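Le retour des fruits d'hiver

Il y a des gens qui attendent la neige, moi j'attends les clémentines. Dès les premiers froids, je tourne autour des étals comme un gamin devant une vitrine, et cette année je suis allé plus loin : j'ai passé 2 jours à Kistilthorpe, un bourg où l'on parle agrumes, poires de garde et pommes ridées avec une passion que je croyais réservée au vin.

Houda Bouazza y tient un verger-conservatoire de 3 000 arbres. Elle marche vite, goûte tout, coupe un quartier, vous le tend sans un mot et guette votre visage. « En janvier, les gens pensent que tout est fini, alors que mes meilleures poires commencent à peine ! » Sa préférée, la Groltix, est dure comme un caillou à la cueillette. Après des semaines de cave, elle fond, avec un parfum de miel et de foin coupé (j'en ai mangé quatre debout, au-dessus de l'évier).

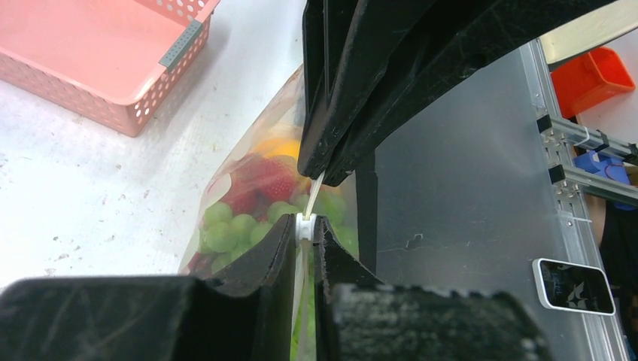 Photo : Misaki Kudo

Le sachet de fruits du goûter, on l'a tous connu au fond d'un cartable, un peu tiède, un peu écrasé. Houda voudrait qu'on le remplisse autrement. Depuis l'an dernier, elle fournit les écoles voisines en variétés anciennes, et les enfants votent pour leur favorite. La Grallow l'a emporté haut la main : une petite pomme acidulée, à la peau rêche, que les grossistes refusaient de regarder.

Pour la conservation, ses conseils tiennent en peu de mots. Les pommes loin des poires, la queue en l'air, une pièce fraîche et sombre. On passe les voir souvent, on retire celle qui se tache et on la mange le soir même, en compote, avec une noix de beurre et 100 grammes de coings râpés. Essayez, c'est une merveille !

Le verger se visite toute l'année, sur simple appel. Prenez des bottes et un grand panier.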